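Open afternoon at Pamitz: tea, biscuits and a very patient hand

By Siriporn Srisuk
August 13, 2022

Lihua Fang has a rule for visitors, and she tells me it before I have my coat off. "Ask whatever you want, but don't clap. It makes people want to show off, and then they try the egg."

I never do find out about the egg. Pamitz has opened its doors for the afternoon, 122 visitors have put their names down, and Fang, who runs the handling team, is dealing with them as one deals with weather. She has been in the building for three years. The team has been trying to get a robot to tidy a table for rather longer.

"Everyone comes expecting it to dance," she says. "Then they find out we'd be thrilled if it put a plug back where it found it."

Her colleague Aiguo Xiao keeps the log. On the morning of my visit it stood at 3,626 attempts at picking things up, a figure he gives with the flat pride of a man reading out his own mileage. How many went well? "Depends how you feel about well," he says. "A person would have finished and gone to lunch."

Cables are the sore point. A tin keeps its shape while you think about it. A cable, Xiao explains, has other plans, and each time you touch it you have a fresh problem to solve. He has spent 40 hours on one kind of knot and speaks of it the way some people speak of a former landlord.

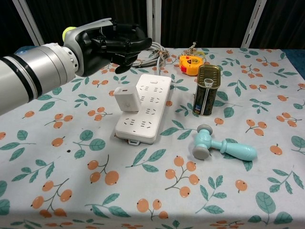 The hand over the cables and power strip at the Pamitz open afternoon.

I ask Fang about the tablecloth, which has fruit on it and would not look out of place at my aunt's. She is delighted to be asked. "Plain grey is easy. People don't live on plain grey. If it can't cope with a pattern, it can't cope with anybody's kitchen."

And the toy hammer? "Good shape. Fat handle, awkward head. Also, if it gets dropped, we keep our toes."

Shufen Liang, a retired schoolteacher who had come with her grandson, watched for a good while and then asked whether it could do ironing. Fang said no. Could it do anything by Christmas? Fang said that depended on the cables. "I had pupils like that," said Liang, and went to look for the biscuits.

Fang expects to run another open afternoon next August. She would like a bigger room and fewer questions about ironing.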